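Plates in a serving tray leave water streaks. Change the tray or change the routine?
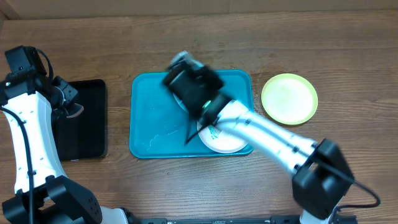 Teal tray, plates in it. Streaks are toward the lower middle.

I use a teal tray with rounded corners and a low raised rim as the landing spot for rinsed plates, on a brown wooden table. There is a black rectangular tray on the left that takes dry items. The plates go flat in the teal one, a couple at a time, before they are toweled and stacked.

The problem is liquid. It runs out from under the plates and collects in thin curved lines on the tray floor. If I leave it, the lines dry to a pale film that needs vinegar to remove. Water here in Dundness is hard (the last test strip read at the 200 mark). The tray is a Leite, bought in February, no ridges or drain. I would like to keep it.

Is there a liner that works, or do I need a tray with a raised grid? Budget is small.

3 replies

Reply 1 (accepted)

The tray is flat and a plate's foot ring seals against it. Water held inside the ring gets out only when the plate is moved, and then it follows the path of the plate. That would account for curved lines.

What I would do, in order:

Stand each plate on edge over the sink for 2 minutes before it goes in the tray. Most of the water leaves in that time.

Put a flat-weave cotton towel in the tray, folded to fit inside the rim. Terry cloth holds more water but the plates rock on it. Swap the towel when it feels damp through.

Wipe the tray dry at the end, including the corner where the rim meets the floor. With hard water this step matters more than the liner — film forms only where water is left to evaporate.

A raised grid also works. Arnier makes one for trays, but measure the inside of the rim first. The outside dimension is of no use here and I returned one for that reason.

Reply 2

Get a dish rack.

Reply 3

Agree with the towel. Two additions.

Check the table under the tray too. Water that gets over a low rim will mark a wood top faster than it marks the tray. Mine had a coat of Clerell oil and still ringed at one corner.

For film that is already there, use one part white vinegar to 16 parts warm water, leave it ten minutes, then rinse. Stronger is not needed on fresh film. Do not use a scouring pad on a colored tray, the scratches hold scale and it comes back worse.

Contact | Terms of use | Copyright Dundness Household Help | Back to top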